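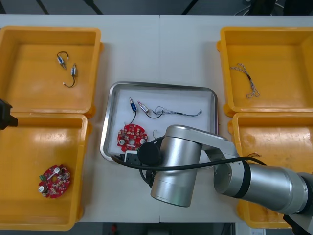 Sorting cell, bench 2. Bins yellow, kit tray in the middle.

Ok thread. People keep asking for our rules for small parts kitting with the arms so I'm typing them out on the tram. Not official, the official one is 11 pages and lives in Kamath. May 9, 2018 version, will go stale.

1/ One kind of part per bin. Motors with motors, boards with boards, harnesses with harnesses. Sounds obvious. In January we had a bin labelled MISC and it took over the whole cell like a weed.

2/ The tray is the product. Bins are just supply. If it's in the tray it's been placed there on purpose, by arm or by person, and whoever put it there owns it. Don't park your spares in the tray. Don't park your pen in the tray.

3/ Wires. Ugh. Anything with a lead on it gets gripped by the BODY. Never the lead, never the connector. Motors esp. If the arm can't get at the body without dragging the lead, it puts it down and asks. That's a written rule now, Vasanthi Kurup wrote it and she was right

4/ Loose leads are allowed to curl however they like inside the bin. Not over the rim. A lead over the rim of one bin is a lead in the next bin's pick zone, see rule 1.

5/ Boards: one per pick, edges only, nothing stacked on top. The round red ones have a hole in the middle and every new starter wants to pick by the hole. No. Parts too close to it.

6/ The arm's own cable. Check the slack before every shift, full reach both ways, slow. It's going to hang over the work on some poses, fine, but it doesn't get to touch a part. We got this one wrong for ages tbh

7/ Two arms one table = one of them moves over the tray at a time. The other one waits at the side. We do it in software AND there's a line in the sheet you sign. Murali Shetty wanted software only. We argued. Both stayed.

8/ Hands. No hands over the table while either arm is enabled. Not "quickly". Not to straighten a motor. Pause, wait for the light, then reach. If you catch yourself thinking it's quicker not to, go get a coffee

9/ Floor counts as part of the cell. Drop something, pause, pick it up, it goes in quarantine, it does NOT go back in the bin. Rogério Falcão has 54 things in quarantine and loves every one of them

10/ Log the bad picks as well as teh good ones. We're at 1,071 logged, target is 3,000 before we touch the gripper settings again. If you only write down the ones that worked you've learned bugger all.

11/ Shiny stuff. Glossy bins and polished rims throw the overhead lights around. Recheck the vision whenever someone changes a globe or moves a bench. Yes even one globe.

Someone asked if we follow a standard. Yes for the risk assessment, done properly and signed off by people who are not me. The list above is the housekeeping that sits underneath. You need both

Also asked: does it work for bigger parts. Dunno! Ask Thenmozhi Unnithan's mob on the Jiltel line, their colour coding is better than ours too

My stop. Will add the labelling bit tonight if I rememeber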